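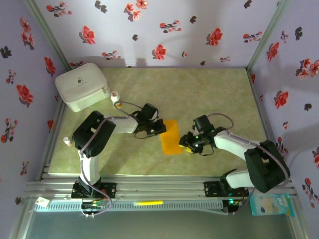 A reader's comment under my April post: I drive the Gester road every night for my work and I was never stopped, so please do not make people afraid of it.

I have read this comment many times. It is a fair comment and I want to answer it properly, now that there is more to say.

20 Nov 2020

For those who are new to this blog, I live in Hustuvcombe, and the road to Gester is the one we all use when we want to go to the hospital or to the bigger market. After the old quarry there is a long part with forest on both sides and no phone signal. In April two trucks of the Pietrzak company were stopped there in the same week. Men with covered faces put a tree across the road, took the diesel and the drivers' money, and left. I wrote about it then, and maybe my words were too strong. I used the word "war," and I would not use it today.

But it did not finish in April. Since then I have heard of 7 more robberies on this road. I say "heard of" on purpose. The police have confirmed only 2 of them. For the others I spoke with the people it happened to, or with somebody in their family, and I believe most of what they told me. One man did not go to the police at all. He said he would lose a day of work to sit on a bench and sign a paper, and his money would still be gone. I could not find a good answer to give him.

What worries me more than the robberies is what came after them. In summer the shop owners on our main street began to pay Vestent, a private security company, to send a car behind the delivery trucks. It costs 200 for each trip. The big shops can pay this. The small ones ask if they can "join" a convoy, and sometimes they are allowed and sometimes not, and it seems to depend on who is on duty. My neighbor sells flour and sugar from the front room of her house, and she now drives alone at five in the morning, in the dark, to be back before she has to open. So the person with the least protection is also on the road at the worst hour.

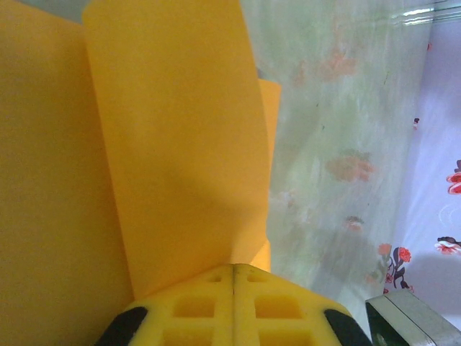
Sheets of orange-yellow paper.

There was a meeting in the school hall two weeks ago. I had expected shouting and there was some, but for the most part people were tired. The police officer told us that they have one car for the whole district and that a second one was promised. When was it promised, someone asked him. He looked in his papers for a long time and said he would check. Another man proposed that we make our own night patrol with hunting rifles. Many people clapped. I did not clap, and I want to write down why.

In the place where I grew up, we had such a patrol. It started with fathers and uncles, and everyone brought them soup. After one year they were asking for gasoline money at every door, and after two years you stopped at their roadblock with the same feeling in your stomach as at the other one. I am not saying that it must go the same way in Hustuvcombe. The people here are different and so is the problem. I only know how quickly it can happen.

There are smaller things I would like to see first. The forest could be cut back from the edge of the road, as it was done on the north side. An antenna at the quarry would give us signal on that part. And the Vestent car could leave at 6 each morning at a fixed place, with anyone allowed to drive behind it. I wrote this in a letter to the district office and I have the stamp that they received it.

To the reader from April: I am glad that you were never stopped, and I mean this sincerely. If you still drive there at night, I would like to know if you see the police car, and at what hour. You can write it under this post or send it to me by email, and I will not publish your name.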